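Workshop tips from the packing room at Stusstead, put together by Anika Kasprzak

When the arm came to us in May, I was sure it would be all grumbling for a month, and there was a bit of that (mine, mostly!). We pack 600 stationery sets on a good day, and dropping a marker into every cup by hand had worn out more than one wrist. Now that job belongs to the arm and we've moved along to checking and wrapping, so a few habits had to change with it.

## Give the cup a clear table

Tavion Villanueva likes to keep his tape, his scissors and his coffee within reach, bless him, and he has learned to keep them on the cart. Set one mesh cup upright and leave the rest of the surface bare. Wipe the white top with a barely damp cloth before each shift, and get right into the front edge where the lint gathers.

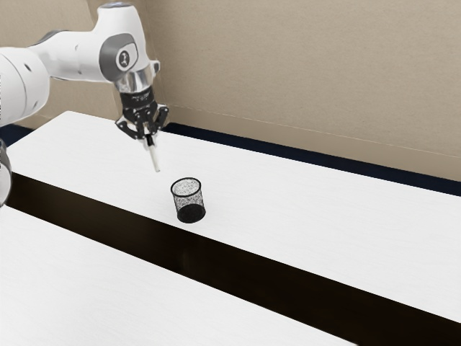

## Trade places before you get tired

Watching is its own kind of tiring, and I wish I'd known that sooner. We swap every 26 minutes now. Whoever comes off the screen goes to wrapping, where you can stand up, chat and stretch your shoulders.

## Keep your hand in

Pack 14 sets the old way each week. Hala Fahmy runs this for the new folks, and it came in very handy the morning the power went out and we still had the Dralthorpe order to finish, with the blinds wide open and everybody packing by the window.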